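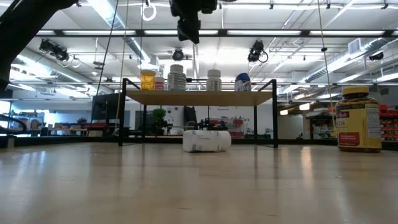
Storing Vitamins and Supplements on an Open Shelf

Household advice from the Ketstead Home Management Office
Last reviewed 17/03/2026

Residents who take several supplements often keep them in a kitchen cabinet, where bottles are pushed to the back and forgotten. A small raised shelf, placed on a table or sideboard, keeps each bottle in view and leaves the surface beneath it free. The following guidance applies to vitamins, oils in capsule form and similar products. Prescription medicines should be stored as the pharmacist directs.

Choosing a place

Select a level surface in a dry room, away from the stove, the sink and direct sun. Bathrooms are not suitable. Homes with young children or visiting grandchildren should not use an open shelf at all; a locked cabinet, mounted high, is the correct choice, and a child-resistant cap does not change this.

Setting up the shelf

A narrow shelf with thin metal legs and a board top is sufficient for most households. Models with a low rail at each side are preferred, as the end bottles are less likely to be knocked off. Check that all feet rest on the table before anything is placed on the board. Five or six containers in a single row is a sensible limit. A second row behind the first defeats the purpose.

Arranging the bottles

Place containers in one line with the labels facing forward. Short jars should not stand behind tall bottles. Some residents arrange the row by time of day, with morning items at the left; others go by cap color, which is quick but unreliable, as manufacturers change their packaging without notice. The name on the label should be read each time.

Large bottles that would crowd the row may stand on the table beside the shelf. Fish oil and other oils are often sold in this size. Read the storage directions on these with care, as certain products must be refrigerated after opening.

The space underneath

The area below the board tends to collect whatever has rolled or been set down in a hurry. A bottle found lying on its side should be picked up, its cap checked and its label read before it is returned to the row. If the label can no longer be read, the contents should not be used.

Routine care

Wipe the board and the table every 7 days with a barely damp cloth - the bottles should be lifted off first and dried if necessary. Twice a year, in spring and again in October, check every expiration date. Do not combine two part-used bottles, even of the same product. Loose tablets should never be moved to an unmarked jar.

Questions about this page may be addressed to Dinesh Gamage, Household Guidance. A large-print copy is available on request.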